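Hand-held gripper build, finger trouble and general moaning

Forum > Home Builds > Arms, Hands and Grippers

tealeaf_tom
Right, build thread time. Blanket folding attempts, bedroom edition. 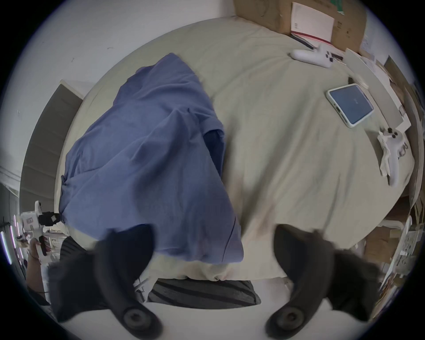
Do I need matching fingers on both sides, or can one be fixed and the other do all the moving?

curkov_kev
One fixed and one moving works fine for hard things like boxes and tins. For cloth you want both to move, or you end up shoving the fabric sideways before you've got hold of it.

tealeaf_tom
Ah, that explains my first version then. I had one finger bolted solid and it pushed a tea towel clean off the table every single time. The current one closes from both sides and I'm much happier with it, although the trigger is still horrible. It takes a proper squeeze, and after 60 goes my hand is done for the evening.

The idea is that I do the job by hand with the gripper, record it, then try to get the arm to copy me. The arm is still in bits in the shed at Drovport, so for now it's just me and a blue blanket.

mrs_psarras
Love this! Two questions. What are the fingers printed in, and why are they so pointy? I'd have thought a blanket wants something wide and flat. Mine are like little spatulas (took me ages to stop them snapping at the root) and they pick up fleece lovely.

tealeaf_tom
Printed in the bendy stuff, the softer of the two reels I had. Pointy so I can get under a fold when the blanket's all bunched up. Wide ones just sat on top and slid about.

bodge_and_scarper
Going to disagree with Kev a bit. I ran a fixed finger on cloth for most of last year and it was fine once I stuck a strip of rubber on it. Grip matters more than which side moves. People make these things far too complicated and then wonder why they're stripping gears by Wednesday.

curkov_kev
Rubber helps, I'll give you that, but you were picking up dusters off a workbench. A blanket on a bed is a different animal. It's heavy, it's soft underneath, and the sheet comes along for the ride if you pinch too deep.

bodge_and_scarper
They were quite big dusters.

Cayetano Casado
Hello, new here but I've been building something similar at the shared workshop in Bronport. Tom, I'd clear the bed. You've got a phone and a game controller lying on the same sheet as the blanket, and whatever learns from your recordings will have all of that in its view too. I spent a month teaching mine to fold a towel and it went to pieces when I moved a mug.

tealeaf_tom
Hmm, I see what you mean, but I sort of want the mess? My bed is never clear. If it only works on a tidy bed it's no use to me.

mrs_psarras
With Tom on this one. Leave the clutter, but shift it about between goes so it's never in the same spot. Same with the pillow.

Cayetano Casado
That's fair, as long as it really does move. How many recordings have you got?

tealeaf_tom
206, but only 100 of them are any good. The rest are me dropping a corner and swearing.

curkov_kev
Keep the ones where you drop it and pick it up again! Bin the ones where you gave up. For the trigger, try a longer lever and a weaker spring. I've got 2 spare springs in a drawer if you want them, just message me your address.

tealeaf_tom
Oh you star, message sent. I'll print a longer lever tonight and see if it clears the handle.

bodge_and_scarper
Put some rubber on it while you're there.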